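Umschläge für die Einladungen: was übrig bleibt

Das Papier ist am Montag gekommen, ein Karton von Plallia, deutlich schwerer als gedacht. Bestellt hatte ich 100 Umschläge, verschickt werden 104 Einladungen. Die fehlenden vier kommen aus der alten Schachtel im Flurschrank, in der seit dem Umzug nach Piditz alles liegt, was mit Post zu tun hat.

Zwei Farben sollten es sein, Rot für die Familie und ein helles Gelb mit Goldton für alle anderen. Das macht das Sortieren leichter, und beim Einwerfen sieht man gleich, welcher Stapel schon weg ist. Die roten sind schwieriger zu beschriften. Schwarzer Filzstift ist darauf kaum zu lesen, der weiße Lackstift von Strazds geht gut, braucht aber lange zum Trocknen. Ich lege jeden Umschlag einzeln aus und rühre ihn sieben Minuten nicht an. Bei den gelben nehme ich den normalen Tintenroller, da verschmiert nichts.

Gearbeitet habe ich auf der Marmorplatte. Der Esstisch wäre größer, aber die Holzmaserung drückt beim Schreiben durch. Der Marmor ist glatt, auch wenn er mit den Jahren Kratzer bekommen hat. Ich habe es einmal mit einer Politur von Brondon versucht, danach sah er zwei Wochen lang besser aus und dann wieder wie vorher. Zum Schreiben stört das nicht.

Die Reihenfolge hat sich beim letzten Mal bewährt: erst beschriften, dann trocknen lassen, dann die Karte hinein, zuletzt zukleben. Wer zuerst zuklebt, schreibt über die Kante der Karte und hat einen Knick in der Hausnummer. Briefmarken klebe ich ganz am Schluss auf - die waren dieses Mal der größte Posten. 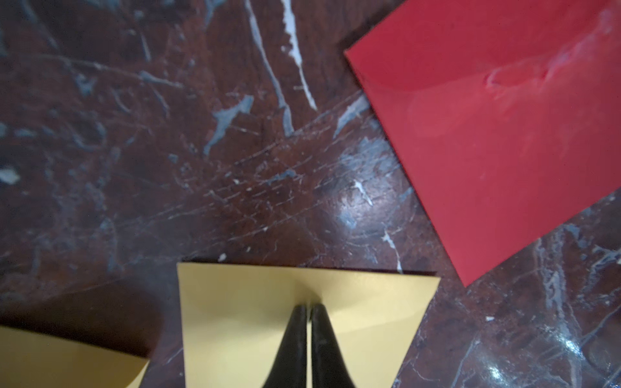 Meine Schwester meinte am Telefon, sie würde auf Rot ganz verzichten und lieber helle Adressetiketten drucken, das sei an einem Abend erledigt und die Post könne es sicher lesen. Mag sein. Etiketten habe ich vor Jahren einmal genommen, bei der Hälfte haben sich die Ecken gelöst.

Die Familie ist jetzt fertig, bei den gelben bin ich beim Buchstaben M. Die Antwortkarten bekommen keinen eigenen Umschlag, die kann man so zurückschicken.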